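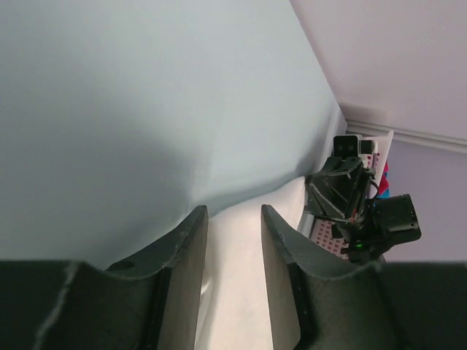
A white fabric-like surface, wrinkled, at close range.

The case against folding T-shirts on the bed

By Marites Salazar
6 October 2025

Most advice on folding laundry concerns the fold itself: thirds or halves, sleeves first or last, flat stack or upright file. I have tried the main methods and I think the argument is misplaced. The surface decides more of the result than the method does.

A bed is the usual choice and a poor one. The mattress gives under the hands, so a shirt pressed flat at the chest lifts at the hem. The bedspread grips the cotton and drags it when the shirt is turned. A crease smoothed out on one side shows up again on the other. A firm, smooth table at waist height removes these faults, and a plain color other than white makes the edge of a white shirt easier to see.
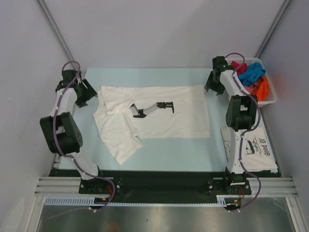 The second requirement is layout. The shirt should lie in the middle with clear space on every side, the basket at a far corner within reach, and the finished pieces away from the one being worked on. Eluned Llewellyn, who ran the laundry room at the Abella guesthouse for years, put the folded pile on the opposite side from her stronger hand. I put it on the same side. We have never settled this, and I doubt it matters as long as the place does not change partway through a load.

Collar and sleeves come first. A sleeve left crumpled under the body puts a ridge through every layer above it, and no amount of pressing at the end will take it out. Pull the collar straight, open both sleeves to full length, then run the flat of the hand from the center toward the side seams. Only then is there any point in discussing thirds.
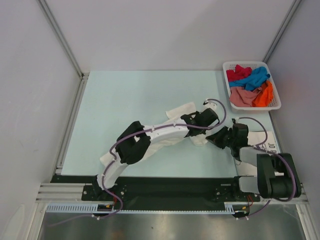 Lifting is where most folds are lost. A T-shirt held at one point hangs on the bias and collapses into a bunch, and the layout has to be done over. It should be held at two points, shoulder and hem on the same side, with light tension between them. Jersey knit is less forgiving than woven cloth in this respect, and thin white undershirts are the worst of all.

Printed folding guides are of limited use. A paper template cut to width will give a uniform stack, which suits a shop shelf. Drawers at home vary, and a template made for one of mine was too wide for the next. I now measure the drawer, divide by 3, and fold to that.

There is an objection that none of this is worth the time for a garment worn under a sweater. I accept it for undershirts. For a printed shirt, a hard crease across the lettering wears the ink along that line, and a shirt that cost little is still a nuisance to replace. Clear the table first and leave the bed for the towels.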